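Notes from the Zirkside surgery: worming, weigh-ins and a new phone number 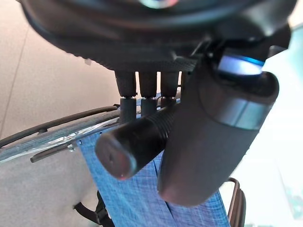
Worming is the thing I get asked about more than anything else at this time of year, usually by someone standing in the car park with a cat basket in one hand and their keys in the other. So I thought I'd put it all down in one place. The short version is that most grown-up dogs and cats want doing every three months, and the ones that hunt want doing more often (you know who they are, you've met the leftovers on the doormat). Puppies and kittens are on their own timetable and we'll write it out for you at the first visit. If you can never remember when the last dose was, give yourself something to look at - three dark posts in a row, like the ones in the picture, would do nicely as a reminder of the three months, though a cross on the kitchen calendar is probably easier!

The dose goes by weight, and this is where people come unstuck. A tablet that was right for your spaniel two summers ago may well not be right now, and I say that as the owner of a spaniel. Please pop in and use the scales in the waiting room. You don't need an appointment and you don't have to buy anything. Just write the number on one of the cards and leave it at the desk, and we'll add it to your pet's notes. We had 60 of you in for a weigh in March, which I was really pleased about, and one very cross rabbit who wouldn't sit still for any of us.

A word about tablets and cats. Crushing them up in food works for some cats and puts others off their dinner for days, and a few tablets shouldn't be crushed at all, so do ask first. There are spot-ons that go on the back of the neck if you've had enough of being scratched. Ebenezer Kpodo, our senior nurse, will happily show you how to do either one. Ask for him at the desk any time after 2 in the afternoon, when the morning operations are out of the way.

If you have a dog and a cat at home, please don't share products between them. Some dog flea treatments are very dangerous to cats, even in a small amount, and we see it every year. Keep the boxes, and ring us straight away if you think there's been a mix-up. Don't wait to see how they get on.

Other bits. The phone number for repeat prescriptions now ends in 711, and the old one will carry on working until the end of the summer. We need two working days for repeats, a bit longer if it's something we have to order in. The pet health plan has just gone past 200 members, and worming is included in it, so if you're on the plan and haven't picked yours up, it's probably sitting on the shelf with your name on it.

And Hailu, the surgery cat, has been put on a diet. Please stop giving him biscuits.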